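About the Sisodia Rescue Award

The Sisodia Rescue Award is given each year to people in and near Hokanville who have gone to the help of someone in danger. It is run by Cutine, a small charity with an office on the second floor of the old post building in Gistberg.

We began with one award and one nomination form. Since then we have read 686 nominations, for house fires, river rescues, road accidents and a good many things that never made the paper. Each person chosen gets a medal, a framed letter and $4000, to spend as they like.
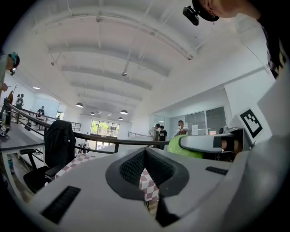

Meenakshi Chaudhary wrote to us after her award that she had gone seven years without telling her own family about the man she pulled from the canal, and that the letter was how her kids found out. She asked us to keep taking nominations for older rescues, and we do. There is no time limit.

Anyone can nominate, except that you can't put your own name forward. We ask for a short account of what happened and, if possible, the name of one other person who was there. A panel of 7 reads every form. Police and fire crews can be nominated for acts carried out off duty.

Nominations close at the end of April. Forms can be picked up at the Gistberg office or at the Hokanville library desk.

Page last updated 26/11/2019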